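Grusham Garment Reuse - Folding Cell Pilot
Progress report to Firkent, second period, ending July
Prepared by Joyce Shirima

The cell handled 2216 garments this period. Of those, 347 went back to the hand line to be refolded. The Cirillo summary sent to you leaves that second number out, so I am putting it here.

Staffing: 2 sorters were moved off folding to feed the cell. Both tell me the new job is duller and harder on the shoulders. The time savings in the original proposal assumed nobody would be needed there - I never saw where that came from.

Training: 64 hours used, mostly on stops and restarts. Night shift has had none yet.

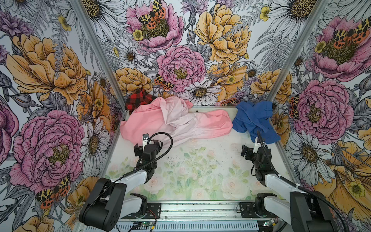 Mixed loads remain the weak point. Dustitgate's acceptance test used one flat shirt at a time, and our bins don't arrive that way. A plaid piece bunched in the back corner under a pink and white one, with something blue hanging over the table edge, is closer to what the two arms have to sort out. I'd like the test redone on loads like that before the next payment.

I can't support a second cell yet. Request: hold that money until the retest, and keep both hand folding stations open through the winter.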